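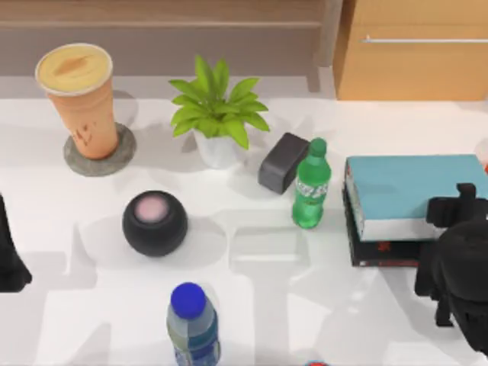 Tabletop Care: Notes from the Droltetura Open Day

The Household Skills Office at Droltetura thanks all residents who attended the open day in May. The simulated table-clearing demonstration, presented by Huệ Quách and Virgil Ardeleanu, drew many requests for the written advice that went with it. It is set out below for general use.

Clearing a shared table. Move drinks first. An iced-coffee cup or a bottle of water should be taken away before books are lifted, and a lid should never be trusted to hold. The robot arms in the demonstration are given one item at a time, and the same practice is recommended at home.

Coasters. Choose one slightly wider than the base of the cup. Stone and stone-look coasters may be wiped with a damp cloth and a drop of dish soap. Dry both sides before putting them back on a white surface.

Books. Stack the larger volume at the bottom and keep the spines to one side. When moving a stack, support it from underneath. Do not pull it by the top cover.

Potted plants. Water small plants at the sink and let the pot drain for 8 minutes. Turn the pot a little each week so that the leaves grow evenly.

Speakers and other electronics. Unplug before cleaning. Use a dry microfiber cloth and keep sprays off the housing. Leave an open space between any speaker and the nearest drink.

White tabletops. Mix one teaspoon of mild soap into 16 ounces of warm water. Wipe, rinse with a clean cloth, and dry at once. Coffee marks that remain may be treated with a paste of baking soda and water, tested first in a corner.

Printed copies of these notes may be requested at the front desk. Questions concerning the demonstration should be addressed to Thư Thân, and questions on cleaning products to Bastien Vidal.

Revised Dec 17, 2019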